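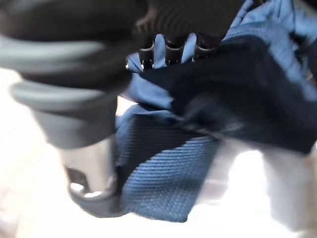
**Figure 3.** Light blue fabric, bunched and folded, with creases running diagonally.

### 4.2 Creasing before folding

Households in the Wellevcombe survey were asked how they dealt with clean washing between drying and putting away. Most answered in terms of folding, but the diaries show that a good deal of time went on an earlier step, in which a garment was picked out of a heap, shaken and laid down so that its edges could be found. We call this step opening out. It is hard to time, as people often do it while talking or walking to another room. The state of the cloth at this point matters a great deal. In Figure 3 the fabric is gathered into several folds, one of them standing up in a crumple at the upper right, and the creases run on a slant. Slanted creases of this kind were coded as "loose" in our scheme, whatever the garment, and were kept apart from the straight creases left by an earlier fold.

The diary sheets recorded 2,000 items over the study period in April. Of these, some 800 were coded as loose when first handled. Shirts, pillowcases and thin cotton tops made up the larger part of this group. Towels were seldom coded as loose, and several households did not open them out at all but folded them straight from the airer.

Two habits were common. In the first, the person held the item by two corners or by the shoulders and gave it one or two sharp shakes. In the second, the item was put down on a bed or table and smoothed by hand from the middle outwards. The second was slower but was preferred for plain, light-coloured cloth, on which creases were said to show more. Of the 47 households, 31 used both habits, depending on the item.

Tiwari's crease scale, which we used in the pilot, has five grades and was drawn up for ironed cotton. It did not suit mixed washing. Coders found it hard to agree on the middle grades, and we cut the scale to three: flat, loose and set. The Garnik sheets, filled in before this change, were coded again from the start. Agreement was better with three grades, though it stayed poor for knitted items, where a soft fold and a crease are easily confused.

We did not ask about ironing in this part of the study. The Drelirska diaries include it, and a comparison is given in Section 5.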